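Home News Planning Transport Business Contact
Search this site Enter keyword

Hatthorpe water main renewal moves to second stage
Last updated: 16:40

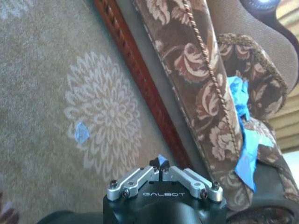 A gripper marked GALBOT, with blue tape at the fingertips.

Work to replace the cast iron water main under Halvorsen Road in Hatthorpe will enter its second stage in November, the contractor Godero has confirmed.

The first stage covered 370 metres of pipe between the pumping station and the junction with Mill Lane. The second will run a further 223 metres to the foot of the hill, where the main joins a newer section laid in plastic.

The old pipe has an internal diameter of 200 millimetres and will be left in the ground. Its replacement is being laid alongside in a separate trench, and supplies will be switched over street by street once pressure tests and water samples have been passed.

Gwawr Rees, project engineer at Godero, said most homes would lose supply for less than four hours. "Cards will go through doors two days before each switch — the time printed on the card is the one to go by," she said.

The main serves 3,000 properties. Burst repairs on the upper section have closed the road five times in two winters.

Temporary lights will operate from 9.30am to 3.30pm. Buses towards Porier will use Mill Lane during those hours, and the stop outside the library will be closed.

Hamish Rennie, who manages the street works permits, said the surface would be relaid at full width after the final connection.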